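What we're buying for the gripper work, and what can wait

Last updated: 25/05/2019
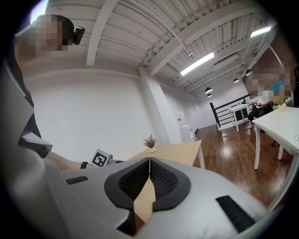 View over the hand-held gripper, with the marker cube held out by the table.

I've been putting off the equipment list for the Sasturham room. The money has to be committed by September, so I sat down and did it properly.

The hand-held grippers come first. We work with 2 at the moment and I want 5. With a pair, one broken jaw pad stops half the work, and spare pads from Hubmann take six weeks to arrive. I'm ordering pads with the grippers this time, enough for a year.

Marker cubes are cheap if you print the patterns yourself. Ours are small and white with a black square pattern. I priced a ready-made set from Cludmont and decided against it. Paper, glue and an afternoon will do.

Headsets are the hard part. Prundov quoted us for two, with straps and chargers, and the quote is good for 72 hours, a silly way to sell anything. I let it lapse and asked again. Same price. If you get one of these quotes, don't rush.

Things I left out of last year's budget and paid for anyway:

- Storage. We filled the drives much sooner than planned.
- Batteries and a charger that does more than one at a time.
- Wrist straps in more than one size.
- Shipping both ways on repairs.

Furniture I'm leaving alone. The light wooden table is fine, and so are the white ones. I did think about new lights, but the long fluorescent fixtures on the ceiling stay for another year. Same with the dark wood floor – I'd like mats on it, but they can come out of the small purchases money.

Training time also needs a line. I've put down two days per new person, unpaid by any supplier, whatever the brochure says about being ready in an hour.

The order goes in once the second Hubmann quote is back. I'll post the final list with what we paid.

Comments

benchnotes: Did you ask Hubmann about a service plan? Ours covered pads.

gt_workshop: Six weeks matches what we saw. Order early.

p.marl: What did you do about insurance for the headsets?

Contact | © 2019 | Back to top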